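Ticket 2330
Queue: Teleop stations, Plillside
Opened by: Ailsa Rankin
Component: leader/follower pair, right arm
Task: mugs onto rack
Priority: normal
Status: open, waiting on part

Summary
Right follower gripper does not open all the way when the leader trigger is fully released. Left side is fine. Operators can still finish a demo, but releasing a mug by the rim takes two or three tries and the wiggling gets recorded along with everything else.

Steps to reproduce
1. Start the station with the normal config (Sorkus recorder, both arms enabled).
2. Home both arms.
3. Close the right gripper on a mug rim, lift, move over the rack.
4. Release the trigger completely.
5. Compare the commanded opening with the reported opening in the recorder log.

Expected: reported opening matches commanded opening on both sides.
Seen: the right side stops short and stays there until the trigger is squeezed and released again. It does not happen on every release. In the last batch I flagged 8 episodes for it, the first one being episode 201.

Setup, for whoever picks this up: two follower arms on opposite sides of the table, slatted rack in between, mugs in different colors and shapes. The low view looks up at the rack and the overhead view covers the table. Start positions for the mugs are changed between episodes. 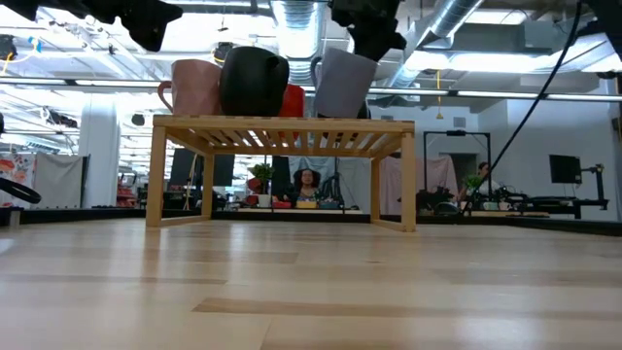
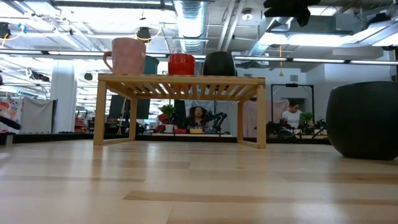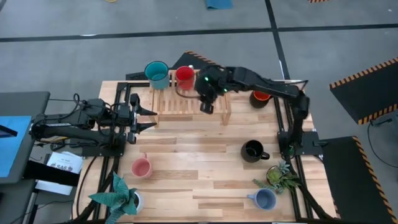

Log

Entry 1, Rankin
Restarted the recorder and re-homed. No change. Swapped the leader handles left for right and remapped them. The fault stayed with the right follower, so the leader handle and its trigger are ruled out.

Entry 2, Rankin
Checked the calibration file. The right gripper open limit was older than the left one, left over from before the fingers were changed in April. Ran the gripper calibration again and saved it. First few releases were clean, then the fault came back. Better than before but not fixed.

Entry 3, Marchetti
Please check cable routing at the wrist before touching anything else. We had the same symptom on the other station and it was the connector being pulled when the wrist rolled past a certain angle. Try releasing with the wrist straight down and again with it rolled outward.

Entry 4, Rankin
Did that. Wrist straight down: no fault. Wrist rolled outward: fault on most releases. Added slack at the last tie point and the fault is now rare but I can still get it if I roll quickly. Connector housing has a hairline crack on one side. Requested a replacement lead from Gidico.

Entry 5, Marchetti
Agreed, replace it. Do not glue the housing. Until the part is here, ask operators to come in over the rack with the right wrist straight and to use the left arm for anything that needs an awkward angle. They should also stop squeezing twice to clear it. If the gripper sticks, end the episode and mark it bad, otherwise the policy will learn the double squeeze as part of putting a mug down.

Entry 6, Rankin
Passed that on to the afternoon operators. Two of them asked whether nudging a mug over after it has been set down counts as a bad episode. I said no, keep those, a correction is fine as long as the gripper opened when it was told to. Correct me if that is wrong.

Entry 7, Marchetti
That is right. Keep corrections.

Still to do
- Fit new lead, right wrist
- Recalibrate both grippers after fitting, not only the right
- Run 700 open/close cycles with the wrist rolling and check the log for short openings
- Go back through the earlier batches for the same pattern, I only looked at the last one
- Add the gripper calibration date to the station start screen so an old file gets noticed

Leave this ticket open until the cycle test is attached.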